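Foam, Dust and a Loose Finger
Monday rounds with the man who keeps the Cetavik grippers gripping

Ghassan Sleiman starts with the pads. Always the pads.
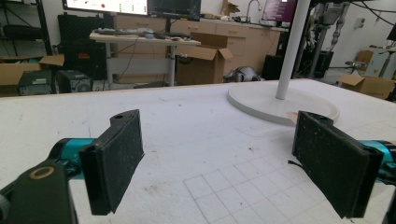 Dust is the first thing he looks for. Dark foam picks up everything, and once it's speckled it starts to slide on smooth parts. He has a strip of tape wrapped around two fingers and he dabs, never wipes. Wiping pushes the grit in, he says. Then a fresh strip, then the other side.

"People want to talk about software," he says, still dabbing. "Fine. Check your foam first."

Before Sabbagh, the Daltness shop where he works now, he fixed packaging lines at Clulska. Louder place. Same problems, mostly: play in a joint, a cable rubbing where it shouldn't.

So, joints next. He pinches each finger at the tip and rocks it sideways. A tiny click on one and he's reaching for the hex key. Quarter turn, rock it again, quarter turn. Too tight is worse then too loose, apparently, the finger drags on the way back and the position reading drifts.

Cables after that. He follows each wire with a thumbnail all the way to the connector. Anything stiff gets swapped.

Then calibration. Open, close, open. He closes the pads on a steel gauge block and writes the reading in a spiral notebook, pencil only. Last week's page says 101. Today 101 again. He underlines it.

Foam gets replaced after up to 400 hours of use, sooner if it tears. Old foam peeled off, adhesive scraped with plastic, new piece pressed down and left overnight. He used to leave it an hour. Lost a pad mid-run that way and spent the afternoon looking for it under a cabinet.

The whole check takes 49 minutes, coffee not included. By ten he has initialed the page and gone off to find more tape. The roll was down to it's last few inches.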